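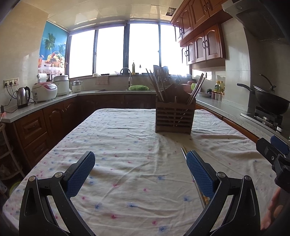 Who decides which jobs the machines will get?
At Flornireck the people on the floor decide. Each team writes down the tasks it likes least, and the engineers begin with that list.

I visited their Eltcombe site on 24th April with 19 other guests. Beryl Garside, our guide, worked 30 years in packing before the first robot cell came. Now she teaches new workers how to stop a cell, clear it and start it again. She told me that her back is better, but she misses the talking, because the cells stand far from each other.

The night shift went from six persons to 2. All four others moved to the day shift, and one of them lost his night pay and is still not happy about it. I asked when the next cell will come. In November, they think.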